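How to build a second serve you can trust
By Ostap Didenko
Feb 10, 2025

If your second serve is a nervous little push over the net, you're in good company. Mine was exactly that for years, and I lost a league match at Hisden with a double fault on match point to prove it. The good news is that a proper spinning second serve can be learned by anyone with a basket of balls and a bit of patience, and it's the most fun I've ever had practising on my own!

I'm writing this for right-handers. Left-handers, just swap the directions over.

Start with the grip

Hold the racket as if you were going to hammer a nail with the edge of the frame. Coaches call this the continental grip. It will feel horrible if you've always served with a forehand grip, and your first few balls will probably fly off to the left. Let them. Stick with it for a whole session before you judge it.

Keep your hand loose, too. I squeeze when I'm tense and all the spin goes.

Move the toss

For a flat first serve most of us throw the ball up in front and a touch to the right. For the second serve, bring it back so that it would land more or less on your head if you let it drop. Try that a few times without swinging at all (wear a cap if you're worried).

Brush up the ball

Picture a clock face on the back of the ball. You want the strings to travel from seven o'clock up towards one. Stay sideways for longer than feels natural and swing up – really up, at the sky – and let the spin bring the ball down into the box.

The mistake almost everyone makes is slowing the arm down to be safe. A slow swing gives you no spin, and with no spin there's nothing to pull the ball into court. Swing as fast as you do on your first serve, and put all that speed into the brush.

The kneeling drill

Kneel on a folded towel at the service line, right knee down, and serve over the net from there. You're so low that the only way to clear it is to hit upwards, so your arm works it out for itself. I learned this one from a coach at Skandness and I still do it at the start of every session. Once you're landing them happily, stand up and go back 2 paces, then to halfway between the service line and the baseline, then to the baseline itself.

Put it under pressure

Now for my favourite part. Play a game against yourself where you only get one serve per point. In is a point to you, out is a point to the other side. First to four, and if you lose, you start again. I've been stuck on court in the rain playing this, and I loved it.

How often?

Short and regular beats one long slog. I do 30 minutes, 3 times a week, and stop earlier if my shoulder starts to grumble. I also keep a notebook, and last winter I got through 328 second serves in February alone before I dared use the new one in a match.

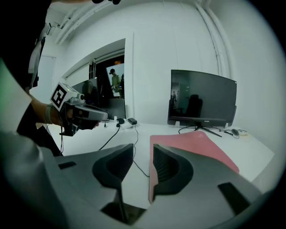
When you do take it into a match, aim for the middle of the box to begin with. Give yourself plenty of height over the net, bounce the ball a couple of times, breathe out and swing hard. A few will go long in the first set. Keep swinging!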